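Tukus-users mailing list
Subject: Re: fingers open by themselves after a lost connection
From: Ecaterina Ilie
Date: Aug 31, 2021

Malte Böttcher wrote:
> We have the same fault on our side in Gernport. The controller loses
> the link for a moment, and when it comes back the gripper goes to its
> start position, which is open. Whatever it was holding falls. Can you
> tell us if you see it in simulation also, or only on the real arm?
> And which version of the driver do you use?

Hello Malte, hello all,

Yes, we see it in simulation also. I think this is good news, because then it is not the cable and not the power supply.

I repeated the kitchen task 161 times during the night with the driver from April. In 9 runs the link was lost while the fingers were closed on an object. In all 9 the gripper opened after the reconnect. When the link was lost with the fingers already open, I could find no error in the log.

The order in the log is always the same:

link lost
link restored, state = INIT
finger target set to default (open)
arm continues the old path

The last line worries me most. The arm does not know that the object is gone, so it carries on and makes the complete pouring movement with nothing in the hand. With a salt shaker this is only annoying. On the Widmer cell, where people stand close by, I would not accept it.

As a temporary measure I changed the restore function so that it reads the measured finger position first and uses this as the target. I also added a wait of 3 seconds before the arm may move again. Please do not use this on real hardware yet. I tested it only in the kitchen, with the shaker held upright over the counter when I cut the link.

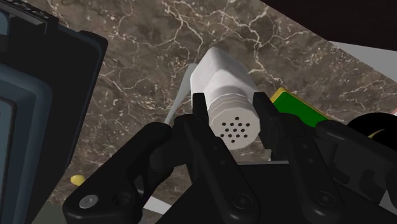

Marisol Arriaga answered me off the list that holding the last position is not enough, and that the force limit must be restored too, otherwise a soft object could be crushed after the reconnect. She is right, my patch does not do this. I will add it and send a new version to the list.

Malte, could you please send me your log from the real arm? I need around 5 minutes before the fault and everything after it.

Best regards,
Ecaterina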